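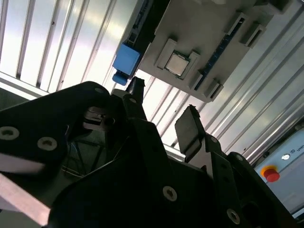 Which logo file should be used when a printer asks for artwork on a dark background?

The reversed version supplied in the Clunesmont brand pack, saved as a vector file. The standard version must not be recoloured locally.

Home | Brand pack | Templates | Approvals | Tickets | Contact
Search tickets Enter keyword or number Go

Ticket 351
Subject: Old Pramen name still appearing in email signatures and partner directory
Raised by: Maricruz Villaseñor, Regional Marketing
Assigned to: Brand Support
Priority: Normal
Status: Closed, with one action outstanding

Summary of request
Following the change of name from Pramen to Clunesmont in September, staff at the Nava office report that outgoing messages continue to carry the former name and strapline. The partner directory also shows the former name beside the new logo. The requester has asked for both to be corrected before the autumn mailing is sent.

Log

Entry 1, Brand Support
Request received. The requester was asked to supply one affected message and to confirm whether staff had installed the new signature template by hand or received it automatically.

Entry 2, M. Villaseñor
A message is attached. Staff were told that the template would arrive automatically and that no action was needed on their part. Colleagues at Drostano have the correct signature. Two clients have asked whether Pramen and Clunesmont are separate companies, so an early answer would be appreciated.

Entry 3, Brand Support
The attached message carries the former strapline and the new telephone number. The new template does not contain the former strapline in any field, and the text must therefore come from a second source. The matter has been referred to the mail team.

Entry 4, Mail team
A rule created for last year's spring campaign adds a closing line to all external messages from Nava. It was given no end date. The 192 mailboxes in the Nava group are affected. Drostano was not part of that campaign and has no such rule.

Entry 5, Mail team
Rule switched off at 15.40. Test messages sent to an outside address show the Clunesmont signature only. Replies to older messages will still show the former wording in the quoted text. This cannot be altered.

Entry 6, Brand Support
Partner directory reviewed. The logo is drawn from the shared library, but the company name is typed separately into each entry. Of the 57 entries in the directory, 40 held the former name. These have been amended. Entries which refer to "Pramen" as part of a past award title have been left as they stand, in line with section four of the naming guidance.

Entry 7, M. Villaseñor
Signatures are now correct at Nava. The directory is correct on the public page, but the downloadable version still opens with the former name on the cover. Please advise.

Entry 8, Brand Support
The downloadable version is rebuilt each Thursday. The cover text has been changed in the source document and will appear after the next rebuild. Until then, please do not send the download to clients. The mailing may proceed with a link to the public page.

Cause
Campaign rule left in force after the change of name; company name held as typed text in directory entries.

Action outstanding
Mail team to supply Brand Support with a list of all closing lines currently in use, by office, and the person responsible for each.

Related guidance: Using the former name in legal and historical documents; Requesting a signature change

Clunesmont Brand Support. Internal use only. Contact the brand desk | Copyright Clunesmont | Back to top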